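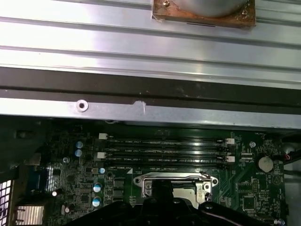
Plunetton Department of Lifting and Vehicle Engineering

Working Papers / Truck-Mounted Equipment

June - Ngọc Cù and Jamie Sugden

4.2 Do refitted cranes lose stability?

Installers often claim that a loading crane moved from an old truck to a new one performs as well as it did before. We found little to support this as a general rule. The Resside records cover 375 refits, but only 336 list the subframe used, and fewer still give the axle loads before and after the work. A missing number is not a passing grade.

The Chornovol study is cited in most sales material we read. It reports no change in side stability after a refit. Its tests were run on level concrete with the stabilizers fully out, a setup that would flatter almost any crane. We repeated the side-lift test with one stabilizer at half reach, and 19 trucks lifted a wheel before reaching the rated load.

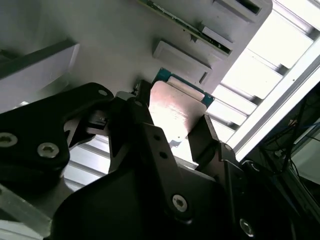 536 words

Figure 2. Chip held between the fingers of a gripper.

Chassis stiffness may explain part of the gap. Newer frames can be lighter, and a subframe cut for the old truck may not spread the load well on the new one. We say "may" on purpose - the Polora measurements mix short and long wheelbases, and we could not separate the two. Until someone does, we would treat a carried-over load chart with suspicion and ask for a fresh test on the finished truck.

Plunetton working papers | Contact the editors | Back to top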